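La mesa blanca de Tuvlow: ordenar lo pequeño en una sala compartida

En la planta baja de Tuvlow, la sala de trabajo común se utiliza para reuniones, talleres y pausas a lo largo de toda la jornada. El servicio de espacios interiores del centro, que gestiona el mobiliario desde el pasado mes de julio, recibió a esta publicación para explicar los criterios con los que se equipa y se mantiene la estancia. Por norma interna, las respuestas se atribuyen al servicio en su conjunto.

La conversación comenzó por las mesas. «Pedimos superficies blancas y rectangulares, de 170 centímetros de largo por 80 de fondo, porque admiten tanto una reunión de 4 personas como una tarea individual», señaló la responsable del servicio. El proveedor, Dultach, entregó el pedido en dos fases, y la segunda obligó a revisar la distribución prevista en los planos.

Preguntada por la variedad de asientos, la responsable reconoció que no responde a un diseño único. «Hemos conservado piezas de etapas anteriores. Las sillas de oficina negras, con ruedas, conviven con sillas blancas de carcasa, y los usuarios eligen según el tiempo que vayan a permanecer sentados». El servicio descarta, por el momento, unificar el conjunto – la partida anual se destina a reparaciones.

Más espacio ocupó la cuestión de los objetos que quedan sobre las mesas. El reglamento de la sala permite dejar a la vista una taza y un recipiente pequeño por puesto, además de las cajas con cajón del modelo Zala, destinadas a material menudo. «Una caja con cajón se abre sin levantar nada de lo que hay al lado. Preferimos que el contenido se guarde ahí y que el resto de la superficie quede disponible», indicó.
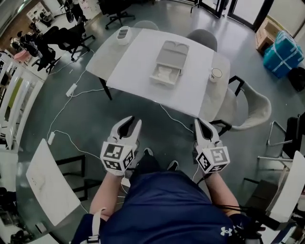
El cableado y el suelo

El segundo bloque de la entrevista se dedicó a las tomas de corriente. La sala dispone de pocos enchufes de pared, por lo que se recurre a alargadores. «Los pedimos blancos y los llevamos por debajo de las mesas siempre que es posible. En las zonas de paso, la norma es retirarlos al terminar», explicó la responsable. Los adaptadores sueltos se recogen en la revisión de la tarde, que dura 30 minutos.

En cuanto a la limpieza, el contrato con Sorrentino incluye el pulido periódico del pavimento. El servicio solicita que las sillas se levanten, sin arrastrarlas, y que las de ruedas vuelvan a su mesa al final de la jornada.

La próxima revisión del inventario está fijada para el 27 de diciembre. Hasta entonces, las solicitudes de mobiliario adicional se tramitan en la recepción del centro.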